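Search news Enter keyword Go

News > Press Releases > Cricket

25/09/2024
By Dekcombe Cricket Media Desk

Plokville series moved to March, Dekcombe to host all 4 matches

Dekcombe Cricket confirms the home series against Plokville will now be played in March. All four matches at the Tedar Ground. No games at Yin, as first planned.

Change follows talks between both boards this week. Main sticking point was the pitch at Yin, relaid over the summer and not passed for play. Second issue, travel. Two grounds meant two hotel moves for the visitors and a long bus ride in between. Both sides happy with one base.

Squad of 15 to be named closer to the first match. Plokville expected to bring about 26 people, players and staff together. Warmup game still to be agreed.

Tickets already bought for Yin will be good at Tedar, same match number. No need to call the box office. Refunds on request, form goes up on the club site shortly. Season members keep thier usual seats.

Start times unchanged. Gates open two hours before the first ball. Parking at Tedar is limited so please use the shuttle from the Dekcombe lot.

Youth clinic planned for Yin is also moving. New date to follow. Schools that signed up will will be contacted directly.

Media passes: existing requests carry over. New requests in writing to the media desk.

ENDS
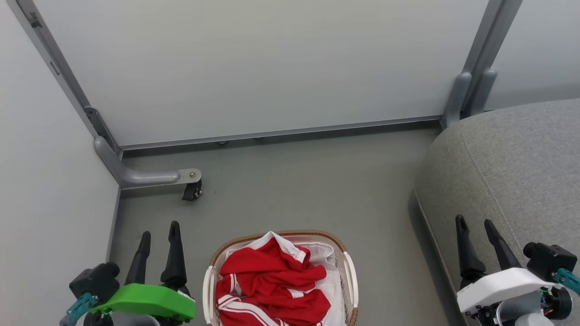 Gray sofa by the white wall.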